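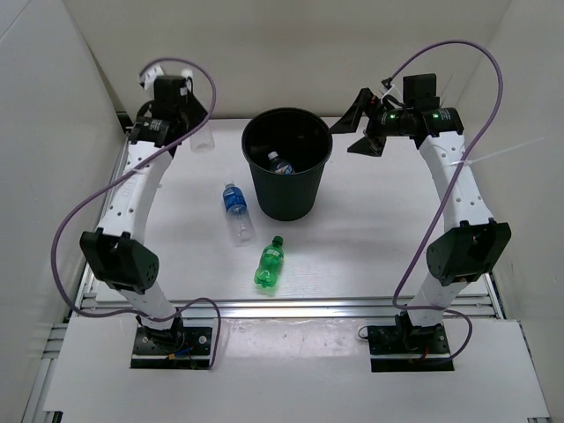
Tips for Recording Demonstrations Without Losing Your Weekend
Posted Thursday, June 4, 2020 by Tormod Nordin

Bottle cleanup is the chore everyone starts with, and everyone starts by assuming it will take an afternoon. Sânziana Barbu and I put 13 evenings into ours at the Grovdale shop. What follows is mostly a list of things I'd like those evenings back for.

Mix your bottles. Tall, short, clear, green, label, no label. Our first 60 episodes used one brand of soda bottle, and the trained policy treated anything else as scenery.

Lay them down every which way. You will think you're being random. You aren't. Sânziana went back over my starting layouts and found that I'd pointed nearly every cap at myself, like a man expecting to be served. We now draw layouts out of a coffee can.

Start some episodes with a bottle already in the bin. Otherwise the first one it sees in there looks like a job left undone, and it goes in after it.

Caps on. An empty bottle with the cap off folds up when you squeeze it, and then you've recorded a lesson in crushing.

Tape the floor of the bin's spot, under the bin where the camera can't see the tape. An inch of drift over a session is fine if you meant it. Move it on purpose every 20 minutes or so and write down that you did.

Cable ties: leave slack at the wrist and go through the whole range of motion by hand before you snug anything. Trim the tails when you get to it. I have been getting to it since December.

Throw out the bad takes the same night. A fumble with a clean recovery is worth keeping — a fumble followed by you muttering and letting go of the controls is not. We recorded 200 and kept 194, which says less about my skill than about how late it was when we did the sorting.

Wipe the table between sessions. Dried cola is sticky, and a bottle that won't roll teaches very little about bottles that do.

Next month: socks. Bring your own.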